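Unit 4: Handle Design and Grip Comfort
Course notes, Product Ergonomics, Sondonwood College 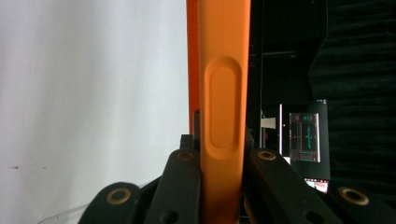

4.1 Scope
The unit covers handles held in one hand without a glove. Gloved use is dealt with in Unit 6. Students should have read the chapter on hand measurement in Honda before the seminar.

4.2 Terms
Power grip: the fingers wrap the handle and the palm presses against it.
Precision grip: the object is held between the thumb and the fingertips.
Contact area: the part of the hand surface that touches the handle under normal load.
Peak pressure: the highest local value within the contact area. It usually matters more to comfort than the mean value.

4.3 Cross-section
A round section lets the tool turn in the hand. A rectangular section resists turning but concentrates pressure at the corners. The usual compromise is a flattened section with rounded edges, where the edge radius is chosen before the overall width. Increasing the width to cure a pressure complaint often fails, as the corners stay as sharp as they were.

4.4 Surface
Friction between skin and handle depends on the material, the moisture of the skin and the normal force. Values measured on dry skin must not be used for kitchen or garden tools. A soft surface spreads the load but may creep under repeated use. Recesses reduce material and can give the thumb a reference point. A raised rim should be checked for local pressure at full grip force.

4.5 The Casano trial
Ogura and Annan compared 12 handle forms with 41 adult users. Each user carried out the same cutting task and rated discomfort at the end. The two forms with the smallest edge radius were rated worst by every age group. Handle length had little effect once it exceeded the width of the palm. The full data set holds over 4,000 readings and is on the course drive.

4.6 Exercise
Work in pairs. Choose a household tool, measure its section at 2 points and sketch the expected contact area. State which edge carries the peak pressure. Hand in one sheet per pair to Wanting Zeng before the December break.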